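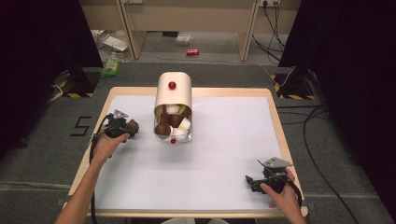

Photo: Jintana Suwannarat / Rondent

About Rondent

We are a small firm in Grovcombe that records people doing things with their hands so that other people can teach robots to do them. That is the whole business. We don't make robots, and we try not to make promises on behalf of the firms that do.

If you came here from a trade article saying that machines now learn by watching, please lower your hopes a little before reading on. What we see, day after day, is a person at a table with a gripper in each hand, picking up small pieces and putting them down again. The recording goes to a customer. The customer trains something on it. Sometimes the something works.

How we started

Rondent was set up by Jintana Suwannarat and Rafferty Begay, who had met at Strickland, a packaging firm with a very expensive robot arm and nobody able to get it to fill a tray. Rafferty spent most of a winter steering that arm by remote control from a desk across the room. It could do the job while he drove it. Left to itself it crushed the goods or picked up air. Jintana, who had to write the report, wanted to know how many good examples it would take before the arm could cope alone, and found that every supplier she asked gave her a different figure and no working.

We still don't have the answer. We do have our own counts, and we show our working.

What we do

Most of our work is done with hand-held grippers. You squeeze, the jaws close, and the movement is recorded. It is quicker than remote control and far easier on the wrists, though the grippers are on cables and you do learn to mind them. We also take remote control jobs when a customer needs the movements made by their own arm. These cost more and go slower, and we will tell you if we think you are paying for the look of the thing.

The tasks are small: sorting shaped pieces, loading a dispenser, emptying it again. A brown cone and a white cup seem easy enough to tell apart, and for you they are. We like curved and awkward shapes because they show up bad habits early. A person will tilt a wrist without thinking, and if every person on the job tilts it the same way, the robot may never find out that there was another way to do it.

What we count

For our last full job, called Grirkness, we recorded 2,714 runs and threw out 78 of them. The customer had asked for 200 to begin with. We said at the time that this wouldn't be enough, and it wasn't. We can't swear that 2,714 was enough either – the customer's tests are still going on, and we will put the results on this page whichever way they fall.

Runs in which somebody fumbles and recovers are kept and marked. Some customers ask us to take them out. We think that is a mistake and will say so once, in writing, then do as you ask.

What we won't say

We won't say that a robot "understands" a task. We won't quote a success rate that we haven't watched being measured. We have turned down work where the customer wanted a film for investors and called it training data.

Who works here

There are four of us. Jintana runs the recording tables and takes the photographs. Rafferty checks the recordings, argues with customers and looks after the remote control rig. The other two share the recording shifts, and would like their names left off the internet.

We are happy to have visitors at Grovcombe, by arrangement. Please allow a whole morning. Ten minutes of this work looks very clever, and we would sooner you saw a couple of hours of it before signing anything.

Page last changed December 18, 2020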